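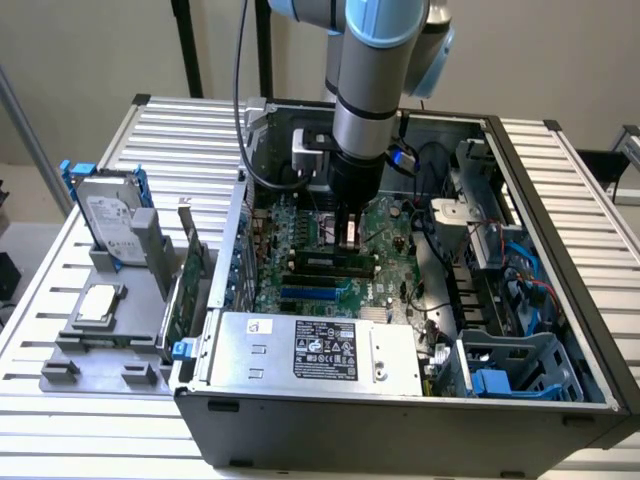 4.2 Gripper comparison on memory modules

Memory modules were the hardest parts for both grippers we tested. A module sits low between other parts, and the fingers have to close on a thin board edge without touching its neighbors. We compared the Viklund parallel gripper, fitted with narrow metal fingers, against the Oltlow gripper with its stock rubber pads. Both were mounted on the same arm and run with the same controller settings. The tower was laid on its side so that the arm could come down from above, as in Figure 3, where the fingers are over the memory slots and one green module is installed. Removed parts go to the printed tray to the left of the case, which has a square recess for the CPU.

Figure 3. Metal gripper fingers above the memory slots of an open desktop tower.

Each gripper made 96 removal attempts. An attempt counted as a success if the module left its slot and was released in the tray with no help from the operator. The Viklund gripper failed 4 times, in each case by closing too high and slipping off the board edge. The Oltlow gripper failed 49 times. Its pads are wider than the gap between adjacent modules, so most failures happened before the grasp – the pads touched a neighboring module and the force limit stopped the arm.

We also tried lowering the force limit for the Oltlow gripper. This reduced contact with the neighboring modules but led to more stops on the way down, and we went back to the original value. Wallin saw a similar effect in the Clalness trials, which used a shorter wrist. Finger width is therefore kept fixed in the tests of Section 4.3, and only the approach angle is changed.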